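**Pelteletti Two-Finger Gripper, wide-opening version**
Sold by Verirwood - wrist camera bracket included - arm not included

We have been selling grippers long enough to know that most people come to this page with two or three others open beside it, and that is a perfectly sensible way to shop. So we'll try to tell you what this one is like to live with, and you can hold it up against the rest.

The Pelteletti is a plain electric gripper with two long fingers and a generous opening. It was built for people who handle odd, light, everyday things all day long: cups, tubs, toys, hand tools, bits of packaging. If your parts are all the same steel block, you may be happier with the Cokov, which is shorter and squeezes harder (and costs a good deal less, we should say!). But if every item on your table is a different shape, we think you'll get along with this one very nicely.

### What's in the box

- Gripper body with fingers fitted
- One spare pair of fingers
- Camera bracket with 4 screws
- Power and signal cable
- Printed setup card

The camera itself is ordered separately. Most small USB models fit the bracket, and if you write to us with the make of yours we'll gladly check it before you pay for anything.

### How we tried it

Before we list a gripper we put it on our own bench arm and let it work for a while. Osvaldo Lopes ran this one through 1,416 picks in June, using 27 different objects, and he swapped in the Cokov halfway through each session so the two had the same table and the same lighting. He keeps the lights low on purpose - plenty of cameras look wonderful in a bright showroom and then lose the edge of a part in a dim corner of the shop.

The Pelteletti did best on thin handles and soft rims. The Cokov did best on anything square. Neither one cared much for flat card lying on the bench, and for that sort of work we'd point you toward a suction cup and save you the trouble.

The wrist view deserves a word too. With the bracket in its standard hole, the camera looks down past both fingertips, so you can judge the gap on either side of a small part, such as a toy mallet standing in a cup, before you commit to the grasp.

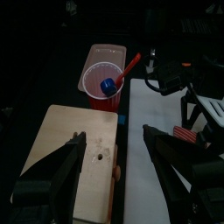

Okonkwo writes: we run ours with the bracket one hole further back and like it better, you give up a little close detail but the fingertips stay in view even when they're nearly shut. I'd also put a drop of thread lock on the bracket screws, ours worked free after a few weeks.

We've passed the thread lock tip along to the maker, and we're happy to add a small tube to your order if you ask.

### Care and service

Wipe the fingers with a dry cloth and check the screws after up to 2,000 cycles. Spare fingers are kept on the shelf and fit with the key taped under the lid.

Page updated 23 August 2018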